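# Instituto Jakubowski abre à consulta pública o arquivo do Partido Cívico de Clundley

Clundley, 19 de dezembro
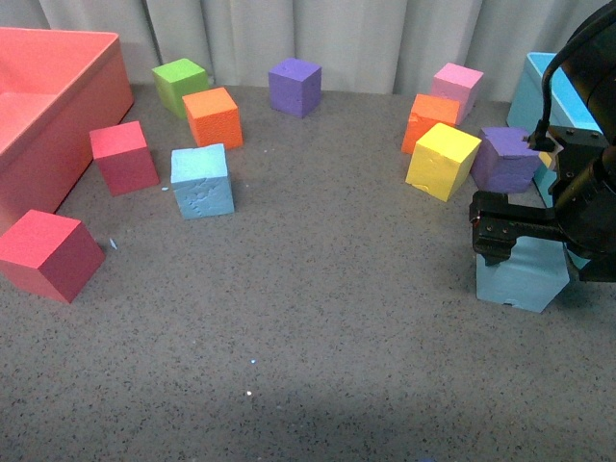 Para Cyprian Zalewska, a abertura do arquivo permite finalmente estudar a vida interna do partido através dos seus próprios papéis, «das ordens de trabalho às cartas de demissão», e obriga a rever parte do que se escreveu sobre a formação dos seus dirigentes. A observação consta da nota introdutória ao inventário, que o Instituto Jakubowski publica hoje em conjunto com o Arquivo Municipal de Clundley.

O fundo documental do Partido Cívico de Clundley reúne 1.989 documentos, produzidos entre a fundação do partido e a sua dissolução. Inclui atas do secretariado e da comissão de quadros, circulares dirigidas às secções de bairro, relatórios da escola de formação política, correspondência com a redação do jornal partidário e fichas biográficas de candidatos a cargos internos. Até agora, o acesso estava limitado a investigadores com autorização individual e a consulta fazia-se exclusivamente em papel.

O tratamento arquivístico decorreu ao abrigo do programa Katik, através do qual o Instituto apoia a descrição, a conservação e a digitalização de arquivos de organizações políticas locais. A digitalização foi adjudicada à empresa Justano, que instalou o seu equipamento nas dependências do Arquivo Municipal, de modo a que nenhum original saísse do edifício.

## Conteúdo do fundo

O inventário organiza a documentação em cinco séries. A primeira, relativa ao secretariado, é a mais extensa e contém as atas das reuniões ordinárias, com anexos. Nela se podem seguir as discussões sobre a distribuição de pelouros, a preparação dos congressos e a relação, nem sempre pacífica, entre a direção e os eleitos do partido na assembleia municipal.

A segunda série diz respeito à comissão de quadros. É composta por 368 fichas biográficas, acompanhadas, em muitos casos, de pareceres sobre a aptidão dos militantes para funções de direção. As fichas seguem um modelo único, alterado duas vezes, e registam a idade de adesão, a ocupação profissional, os cursos frequentados na escola do partido e os cargos exercidos.

A terceira série corresponde à escola de formação política e integra programas, listas de leituras e apontamentos de aulas. A quarta reúne a correspondência com o jornal partidário, incluindo provas de artigos com emendas manuscritas do secretariado. Na quinta encontram-se documentos avulsos que não foi possível associar a um órgão específico, entre os quais rascunhos de discursos sem assinatura e recortes de imprensa.

As emendas às provas do jornal merecem atenção particular. Em vários artigos, a versão impressa afasta-se consideravelmente da que foi entregue pelos redatores, sobretudo nas passagens dedicadas ao percurso dos dirigentes. O inventário assinala estes casos e remete, sempre que existe, para a edição correspondente na hemeroteca municipal.

## Condições de acesso

A consulta digital é gratuita e dispensa inscrição. Os documentos são disponibilizados em formato de imagem, com descrição ao nível da peça e pesquisa por nome, data, órgão emissor e assunto. A transcrição integral está concluída para as atas do secretariado. As restantes séries serão transcritas por fases, e o calendário de publicação será divulgado na página do Arquivo Municipal.

Mantêm-se sob reserva 55 documentos que contêm informação clínica ou dados sobre processos disciplinares de pessoas que poderão estar vivas. Estes documentos figuram no inventário com o respetivo título e data, sem imagem associada. Os pedidos de consulta serão apreciados caso a caso pelo Arquivo Municipal, nos termos do seu regulamento, mediante requerimento fundamentado.

Os originais continuam disponíveis na sala de leitura sempre que a reprodução digital não seja suficiente para os fins da investigação, nomeadamente no estudo de papéis, tintas e marcas de arquivo. As marcações devem ser feitas com cinco dias úteis de antecedência.

A reprodução das imagens para fins académicos, pedagógicos ou informativos é livre, desde que seja indicada a cota completa do documento e mencionado o Arquivo Municipal de Clundley. As utilizações comerciais carecem de autorização escrita.

## Origem da documentação

Após a dissolução do partido, a maior parte dos papéis permaneceu na antiga sede, tendo sido transferida para o Arquivo Municipal por deliberação dos seus últimos órgãos dirigentes. Uma parcela menor, constituída sobretudo por materiais da escola de formação política, foi doada posteriormente por famílias de antigos formadores. As duas proveniências estão identificadas no inventário e não foram fundidas, respeitando-se a ordem em que a documentação chegou à instituição.

Existem lacunas conhecidas. Faltam as atas de dois congressos extraordinários e a correspondência do último responsável pela propaganda. O Instituto e o Arquivo Municipal agradecem qualquer informação sobre o paradeiro destes documentos, ou de outros relacionados com a atividade do partido, e recebem propostas de doação, de depósito ou de empréstimo para digitalização.

## Bolsas e programa público

Em paralelo com a abertura do arquivo, o Instituto Jakubowski lança um concurso para duas bolsas de investigação de curta duração, destinadas a trabalhos que utilizem o fundo como fonte principal. Podem candidatar-se estudantes de mestrado e de doutoramento nas áreas de história, ciência política, sociologia e estudos de comunicação. Será valorizada a comparação com arquivos de outras organizações partidárias de âmbito municipal ou regional.

As candidaturas devem incluir um projeto com o máximo de quatro páginas, um cronograma e uma carta de apoio da instituição de acolhimento. O período de residência em Clundley terá início em agosto. O regulamento e o formulário encontram-se na página do Instituto.

Está igualmente prevista uma exposição documental no átrio do Arquivo Municipal, com cerca de 100 peças do fundo, entre fichas, circulares, programas de curso e provas tipográficas. A entrada será gratuita. As escolas secundárias do município poderão solicitar visitas acompanhadas, apoiadas por um caderno de leitura de fontes preparado pelo serviço educativo.

Uma edição crítica das atas do secretariado, com introdução e índice onomástico, encontra-se em preparação.

## Sobre as entidades promotoras

O Instituto Jakubowski é uma entidade privada sem fins lucrativos dedicada ao estudo das instituições políticas locais. Através do programa Katik, presta apoio técnico e financeiro a arquivos, bibliotecas e associações detentoras de documentação de partidos, sindicatos e movimentos cívicos.

O Arquivo Municipal de Clundley conserva a documentação produzida pelos órgãos do município, bem como fundos privados de interesse local. A sala de leitura funciona em dias úteis, no horário afixado na sua página.

**Contacto para a imprensa**

Gabinete de Comunicação do Instituto Jakubowski, Clundley. O inventário completo, em versão paginada, e reproduções de documentos do fundo em alta resolução são enviados aos órgãos de comunicação social a pedido.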